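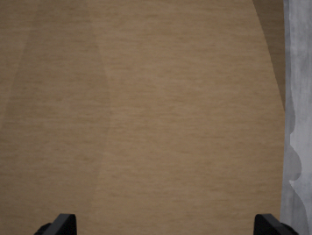 Notebook, Statholm cell, March. Simulated runs of the Privmont panel task, two arms, upper arm working and lower arm parked.

**Fault.** The run was halted by the force limit at step 44. The upper arm was commanded to withdraw from the module column and did not do so. The controller recorded 25 further attempts at the same waypoint before the stop was applied by hand. The lower arm remained idle with its gripper open over the floor, as programmed.
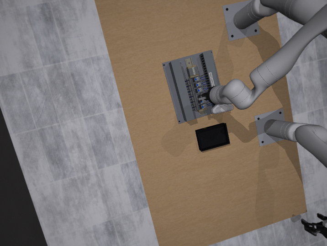
## Checks carried out

The black box beside the panel was examined next, as the planner treats it as a solid block. Its collision shape had been imported without the opening. Any pose with the fingertips inside the rim is therefore reported as contact, and the retry logic does not distinguish this from a true collision. 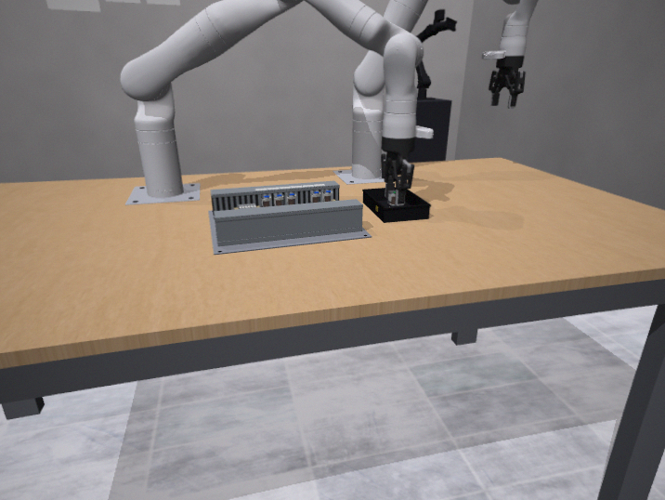 *Gripper fingertips inside the box, side view. Second gripper clear of the table.*

The Flarov gripper model was reloaded and its finger lengths compared with the drawing. No error was found. The wrist hides most of the gripper from the overhead view, so that view should not be relied upon to confirm a release. 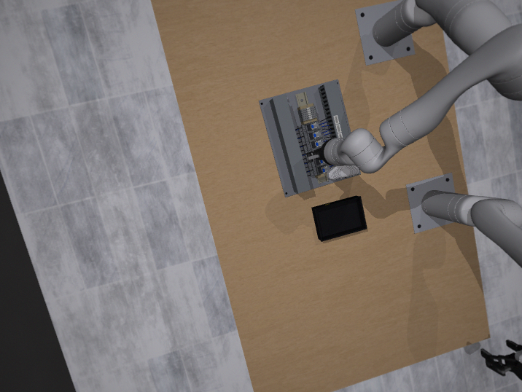 ## Actions

- Replace the box collision shape with the hollow version from the Ait Ali library.
- Limit retries at any one waypoint to 2, then stop both arms.
- Repeat the run at 25 per cent speed and log wrist force throughout.
- The task is not to be moved to the physical cell until the repeat has been signed off.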